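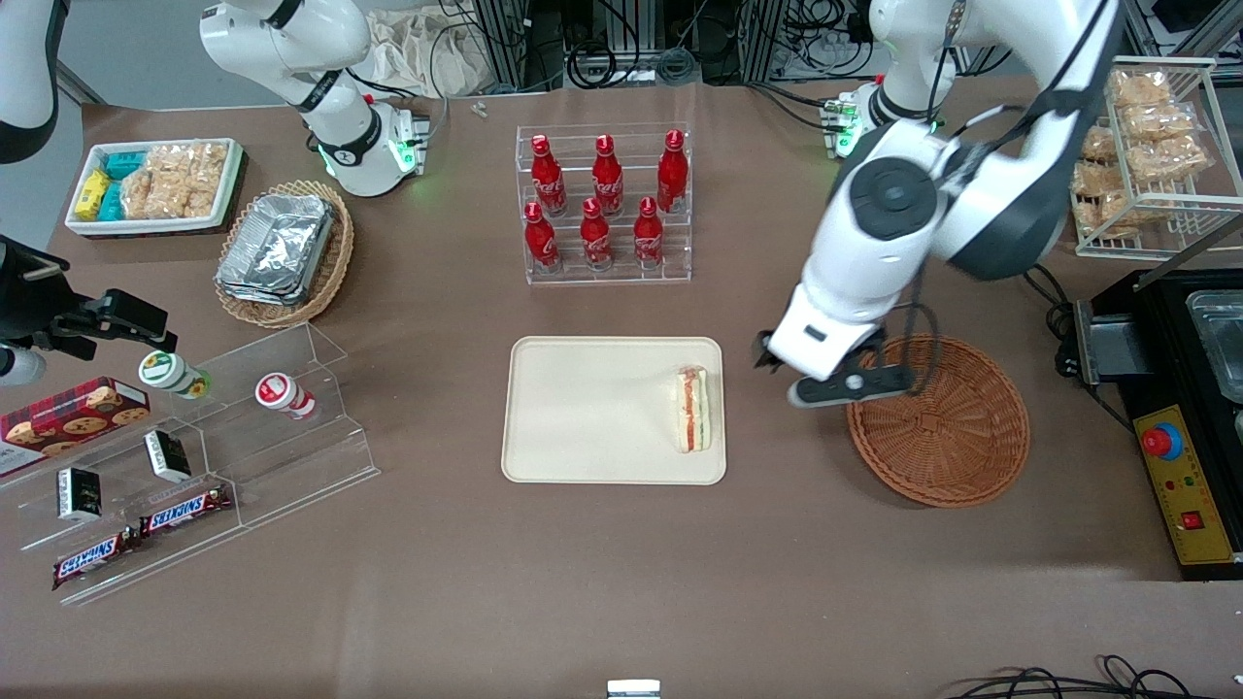

Can a robot arm put together snack orders at a small shop counter yet?

For a short fixed menu laid out the same way every time, it can, with a person close by. For a real shop with stock that moves around and customers who change their minds, it is still slower and fussier than a part-time clerk.

Details from the original poster:
I run the front counter at a break room store inside an office building. Most orders are the same thing over and over, a bottled drink, a sandwich, maybe a candy bar or a bag of chips, put in a basket and handed over. A sales rep from Lengyel told my boss that a two-arm setup could take the morning rush off our hands. We do almost 100 baskets before lunch. Has anyone tried this for real, and what did it do badly?

3 answers

Anjana Kumarasinghe
We had one on trial at Brandadent in April, in the staff canteen, so I can tell you how that went. Bottles were the easy part. If they stand upright in a rack with some room around the caps, the arm gets them nearly every time. Boxes are fine too. Candy bars were all right once we stopped laying them flat in a pile and put them on a stepped stand, where the fingers could get at one without dragging its neighbor along.

Bags were bad. A bag of crackers changes shape when you pinch it, and the arm either slid off or picked up two. Sandwiches were worse. Grip it lightly and the filling stays behind, grip it harder and you have thumbprints in the bread. We ended up having a person do sandwiches and the arm do the rest.

Speed was the other thing. A basket with three items took it longer than it took me to do it and ring it up. It doesn't get tired, but at 8 in the morning there is a line and people want their coffee.

Also ask who refills the racks. That was me, and it ate most of the time I was supposed to be saving. If a bottle was put back in the wrong row, the arm would reach for the place where it should have been, then stop and wait for somebody.

Reply from original poster:
Thanks, the refill part never came up in the sales call. Did they let you change the menu yourselves?

Anjana Kumarasinghe
Not in our trial. Each new item had to be taught by their person, and that meant booking a visit. Get that in writing - how long for a new item and who pays.

Answer 2
Just get a vending machine. Same job, been around forever.

Answer 3
Depends on the software more than the arm. I've only seen the Kiter and Boramell demos, never one in a working store, so take this for what it's worth. Both looked good on items they had practiced with. I'd ask the rep to run 30 baskets in a row with your own stock, at your counter, and keep his hands off it. Write down every time somebody has to step in. Leave a few things crooked on purpose, the way they are by 10 o'clock on a normal day. And find out where the emergency stop is and whether your clerk can reach it from the register.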